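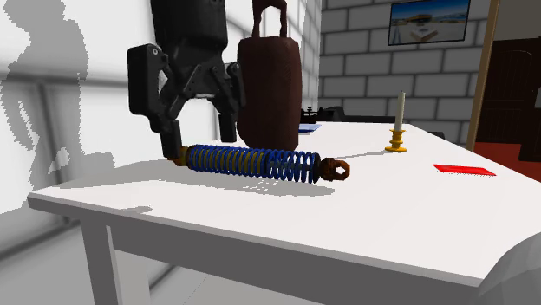 # Buying a gripper arm: the questions I keep getting

I run the parts bench at Henao, where we sort and repack second-hand suspension bits. Since April I've had the same handful of emails over and over, so I've put my answers in one place.

**Did you really start with a simulation and no hardware?**

Yes, and I'd do it again! We spent 5 weeks picking up shock absorbers on screen before I asked for a penny of equipment money. A coil spring is an awkward thing to grab, and I wanted to know which finger shape to order before anyone sent me an invoice.

**Does the virtual room have to look like your real one?**

No. Ours looks nothing like the workshop. I did want some clutter on the table though, because our benches are never clear and a bare one would have flattered the results.

**Two fingers or three?**

Two, for us. Josué Batista wanted three and we argued over it for most of a lunch. Three is lovely on round things standing up, but our parts lie flat, and the extra finger put the quote up.

**What did you budget?**

The gripper line was £3502, fingers included. I then set aside another £200 for spare finger pads, and I wish I'd doubled it. The arm is on a separate lease from Drollus, so please don't take my figure as the price of a whole station.

**What did you forget?**

Cables. Also the mounting plate between arm and gripper (ask for the bolt pattern in writing, from both suppliers), and somebody's time to fit it all. Nelly Mamani in accounts now has a line called "bits Octavio forgot", which is fair enough.

**Lease or buy?**

We leased the arm and bought the gripper. Arms hold up well and I may want a longer one next year. Grippers get knocked about, and I didn't fancy a conversation about scratches at hand-back time.

**How long from order to delivery?**

We were quoted 2 months and it took longer - the gripper came on time, the plate didn't. Order the dull parts first.

**Can I borrow your simulation files?**

Probably! The project is called Mika and Qistina Siregar looks after it. Tell her what size your parts are and which arm you're considering. She's at the Cleltberg site and answers quickest before 10 in the morning.

Octavio Huaranga, Henao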